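Skundstead Chart Notes - README

Dataset of single and album reviews plus chart positions, pulled together from my own listening notes and whatever the old forum export still had in it. Started as one spreadsheet. Now it's three files and this readme.

Maintained by Gemechu Endale. Last touched 7 Aug 2026.

What's in it

reviews.csv - one row per review. 1537 rows after dedupe.
charts.csv - weekly peak positions, only for tracks that have a review.
comps.csv - which compilation a track turned up on, disc and track number.

Join on track_id. Don't join on title, there are far too many songs called "Stay" and "Higher" and you will get garbage. Ask me how I know.

Columns, reviews.csv

track_id - integer, stable across versions
artist - as printed on the sleeve, featured acts included
title - same, remix name in parentheses
score - 1 to 6, half points allowed, 6 is best
lang - language the review was written in
text - the review itself, plain UTF-8
source - forum, notes, or radio

Source "radio" means I heard it on Narine's Saturday show and scribbled something down. Those are short. Some are two words. I kept them anyway, a two word review is still a review.

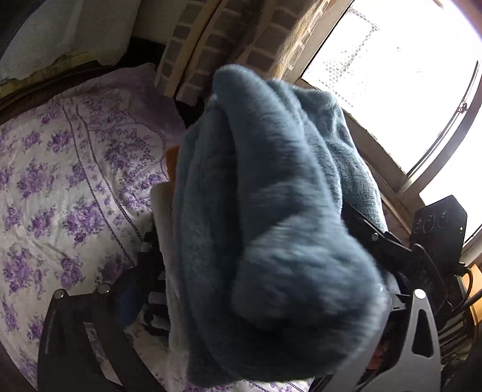 Scores were on a different scale before April (1 to 10, no halves). I converted the old ones by hand with a lookup table, it's at the bottom of reviews.csv in the comment lines. An old 7 became a 4.5, which I'm not thrilled about but the other option was worse. If you need the raw numbers they're in score_old. Blank means the review was written on the new scale to begin with.

Columns, charts.csv

track_id
country - two letter code
peak - highest position reached
weeks - total weeks in, re-entries added together
first_week - ISO week

Coverage is patchy. Good for the Netherlands and Belgium, ok for Germany and Austria, bad for everyhting else. Peak is blank where the track never charted AND where I just couldn't find it. Yes that's two different things in one blank. On the list to fix.

Columns, comps.csv

track_id
comp_title
disc
track_no
edit - full, radio, mixed, unknown

"Mixed" means it's part of a continuous DJ mix so the length is useless. Don't compute average track length from these. Karakaya did, then posted the chart, and I had to answer mail about it for a week.

Known problems

- 16 reviews have the wrong lang tag. Short ones mostly, the detector thinks any three words with "super" in them are German.
- Forum export cut everything at 1000 characters, so long reviews from there end in mid air. Marked with truncated = 1. The originals are gone as far as I can tell.
- Remixes sometimes carry the score of the original. If the text says nothing about the remix, be suspicious.
- Artist names are not normalised. "feat.", "ft." and "featuring" all happen. Same with "&" and "and".
- Nine tracks have two ids. Listed in dupes.txt, use the lower one.

Versions

0.1 - the spreadsheet
0.2 - split into files, ids added
0.3 - score conversion, comps.csv added
0.4 - current. Dedupe, Rirnden's batch of house singles merged in

Rirnden's scores run high compared to mine. He likes everything with a piano in it. There's a reviewer column so you can filter or center the scores per person before doing anything clever with them.

How to load it

1. Unzip. Keep the three csv files in the same folder, the check script looks for them there.

2. Read as UTF-8 and set the separator to semicolon. Reviews are full of commas.

3. Skip lines that start with #. Those are my comments plus the lookup table.

4. Run check.py. It prints row counts and any id that's in charts or comps but missing from reviews. Should print none. If it prints some, you have mixed versions. 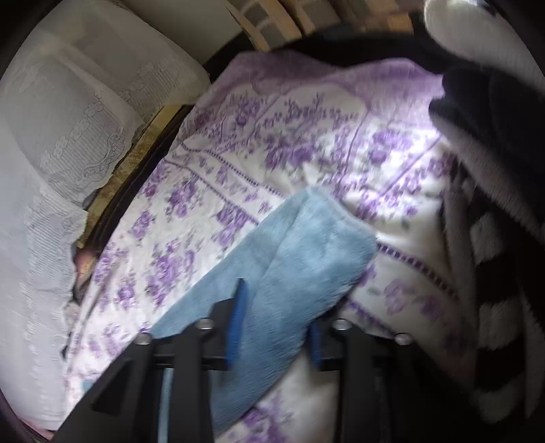

5. Cast score to float last. A few old cells have a decimal comma and check.py fixes those on its first run, so casting before that throws an error.

What it's ok for

Playing with sentiment on short, moody, mixed language text. Comparing what a handful of people liked with what sold. Making playlists. I would not use it to say anything about listeners in general - the reviewers are mostly dance and pop people and it shows. Hardly any rock, next to no jazz, one lonely country single (scored 2).

Also, people are rude in here. Reviews are unedited apart from removing user names and mail adresses. If you spot one I missed, tell me and it goes out in the next version.

License

Review text is shared with the writers' ok for non-commercial use, credit "Skundstead Chart Notes". Chart positions are just facts, do what you want. No audio and no lyrics in the package, please don't ask for them.

Corrections

Open an issue with the track_id and what's wrong. One issue per track please. Missing peaks are welcome too, but include where you got the number or I can't use it.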